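Notebook, paste and adhesives bench
February 28, 2019

Continuing the wheat starch paste trials for the Fumimmont atlas. The last batch became too thick overnight and I don't want to repeat the mistake, so I write everything down this time, also the boring parts.

Batch A: starch from Wuyts, the new bag. Soaked in cold water before cooking. Cooked slowly in the small pot with constant stirring until it turned from milky to half clear. It took longer than with the old bag. I passed it 2 times through the horsehair sieve. The smell is neutral, the color is good.

Batch B: same starch, same water, but soaked overnight. This one came smoother already before the sieve. Total weight after cooking was 508 g, against 500 g for batch A, so a little less water was lost, or I was simply quicker. I do not think the difference means anything.

Test strips: I pasted Japanese paper to offcuts of the old lining paper, one set per batch, and put them between blotters under the glass weights. The strips from A have a small curl at the ends. The strips from B lie flat for now. I will peel them when they are fully dry and note if the fibers lift. 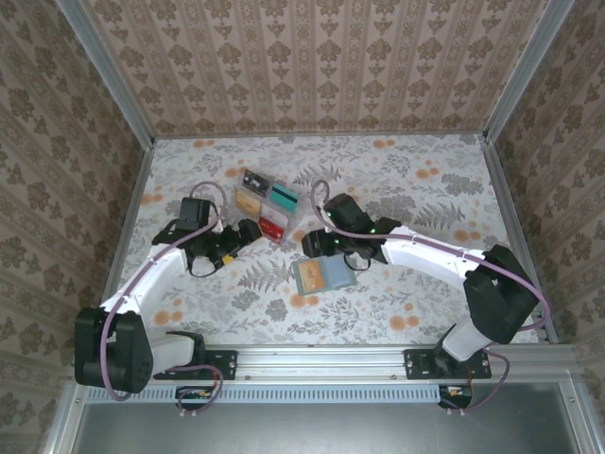
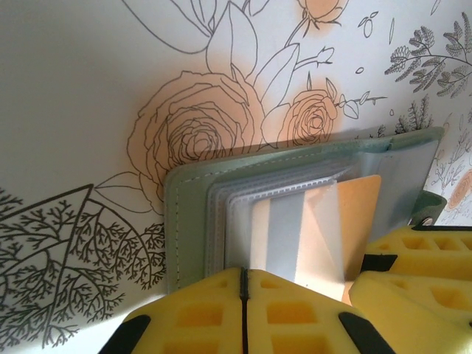
Sage green, open on the printed cloth.

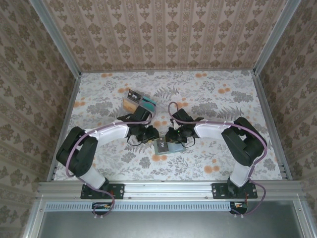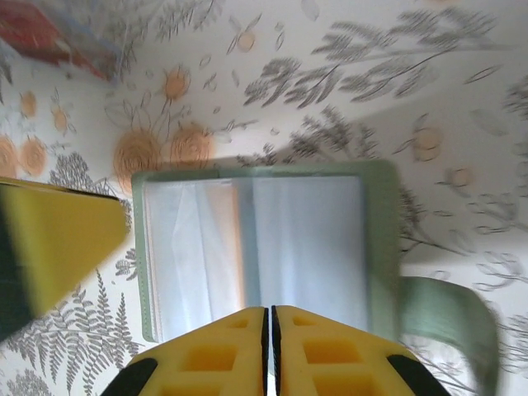
Humidity in the room is still too high for my taste. The meter near the window shows a different value than the one over the sink, and I trust the sink one more. Please do not move them, I want to compare for one more week.

About the atlas itself: the spine lining on the second volume is animal glue, very brown and hard. I tried a poultice of methyl cellulose on a corner of 2 cm and it became soft after about 20 minutes. I scraped with the bone tool, not the metal one. The old glue came off in small crumbs and under it the sewing is in better condition than we wrote in the report. Leaf 322 has an old repair with some shiny tape that we did not list. It must be added before the report goes to Brerville.

The map folds are weak but I would prefer to leave them until the spine is done. If we repair the folds first, the sections get thicker at the guards and the new lining will not sit well. I made this error once with the Skumik registers and had to take everything off again.

To do:
Peel test strips, A and B.
Third batch with a thinner mix, for the guards only.
Order blotter, we are almost out of the large size.
Ask Brerville if they want the old endpapers kept inside the box or separate. They need the answer in the file by April.
Wash the sieve properly, there was dry paste in the corner from the last person (possibly me).

Rest of batch B is in the refrigerator, in the jar with the blue lid. Please use the other jar for practice.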